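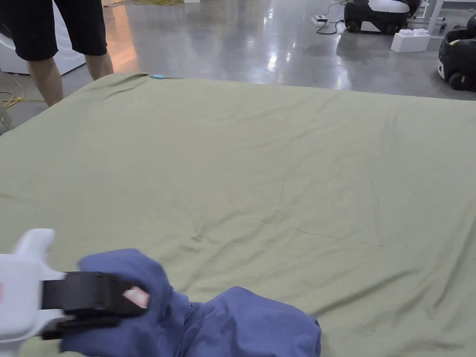

Clultbridge Sewing and Pattern Cutting Club - Members' Fiction

Reading time: 4 minutes
Last updated: April 2019

We use cookies to remember your settings. By continuing to read you accept this. Manage cookies

Style 663

1. The returned skirt

Style 663 was a half-circle skirt with a flat front waistband, an elasticated back and a pocket in each side seam. Chou had sold it in the smaller sizes for three seasons. In May it went on sale in the larger sizes as well, and the first return reached the pattern room nine days later.

Chih-ming Lu signed for it. The returns form had a row of boxes for the reason, and the customer had ticked none of them. She had written across the boxes in blue biro: "Front hem is higher than back hem. Waist is correct. Print is lovely. Please look at it properly."

Lu put the skirt on the stand and measured from the floor to the hem at eight points. The back was level. The front rose by 35 millimetres at the centre and came back to level at the side seams. He wrote the readings on the form beneath her handwriting, took the skirt off the stand, turned it round, put it back on and measured again. The readings agreed to within two millimetres.

The stand had a flat stomach. It had been ordered from Imitz before Lu joined the firm, and it had been padded out with wadding and calico to reach the larger sizes. The wadding had been wound evenly, as one winds thread on a bobbin. If the hem rose by 35 millimetres on the stand, it would rise further on a person.

He looked up the grade. The pattern had been drafted in the base size and enlarged by a fixed amount at each step, the same amount at the front and the back. The length at centre front did not change at all between the smallest size and the largest. Someone had initialled the sheet to approve it. The initials were C.M.L.

He had no memory of doing it. The date on the sheet fell in the week his mother moved house, when he had worked from a kitchen chair with the grading table on his knees.

2. The meeting

The production manager wanted to know how many skirts were affected. Lu told her that every skirt above the fourth size was affected, and that the stockroom held over 200 of them.

"And how many have come back?"

"One."

"Then it's one skirt," she said.

Lu said that a customer who disliked a hem would usually wear the skirt twice and then stop buying from the firm. He had no data for this. His mother had done it with two shops he could name. He left that out and said instead that the correction would take a day to draft, and that the stock could be saved by unpicking the front waistband, dropping the panel and re-cutting the hem from the sides. The length lost would be small. The labour would be 52 minutes a skirt, which he had timed on the returned one that morning, before anyone had given him permission to take it apart.

The manager looked at the skirt. It was a print of small teapots on navy. She asked whether the teapots would still line up at the side seams.

"They don't line up now," Lu said.

She asked him to write down the cost and leave it with her. 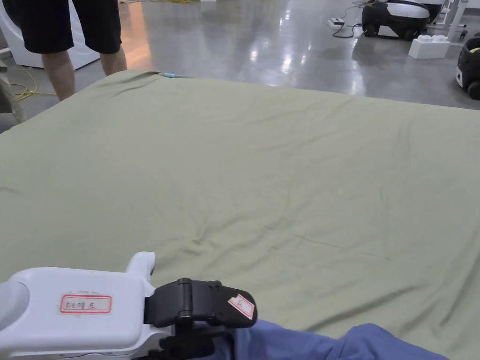

3. The correction

He drafted the new front that evening. The method is old and requires no skill beyond patience. The pattern is cut from waist to hem at three places and spread, and extra length is added above the fullest part of the stomach, tapering to nothing at the side seam. The waist curve is then redrawn. A beginner will forget to check the redrawn waist against the band. Lu checked it, found it four millimetres long, and eased it.

He also moved the pockets down. There had been no complaint about the pockets, but he had put his hand in one.

The fitting was harder. The firm used one fit model and she was a size twelve. Lu rang Tistitz, who supplied the linings, and asked whether anyone in the office there wore the top size and would be willing to stand still for half an hour. A woman from the accounts side agreed on condition that she could keep the sample. She arrived with her own shoes in a bag - flat pair, heeled pair - and told him to measure with both.

In the flat pair the hem was level. In the heels it rose at the front by six millimetres. She looked in the mirror and walked to the cutting table and back.

"It swings," she said.

Lu wrote down "swings". He had no column for it, so he put it under Remarks.

4. The reply

The manager approved 70 skirts for alteration, to be sold first, with the rest to follow if those did not come back. Lu thought this a reasonable way to test a correction and a poor way to treat the rest. He said the first part aloud.

He altered the returned skirt himself. The teapots at the left side seam now matched. At the right they missed by half a spout, and he spent an hour on it before accepting that the cloth had been printed off grain.

The reply to the customer was supposed to be a standard letter. The standard letter apologised for any disappointment. Lu crossed that out and typed:

"You were right about the front hem. The fault was in the pattern and I approved the pattern. It has been corrected and your skirt has been altered to match. The pockets were also too high. If the hem is still uneven, please measure from the floor at the centre front and at both sides, in the shoes you would normally wear, and send me the three figures."

He signed it with his full name, folded it into the waistband and carried the parcel down to the post himself.

Three weeks later a postcard came, addressed to the pattern room. It had three figures on it in blue biro. They were the same figure. Under them she had asked whether it was going to be made in green.

Lu pinned the card above the grading table and went to look at what green there was.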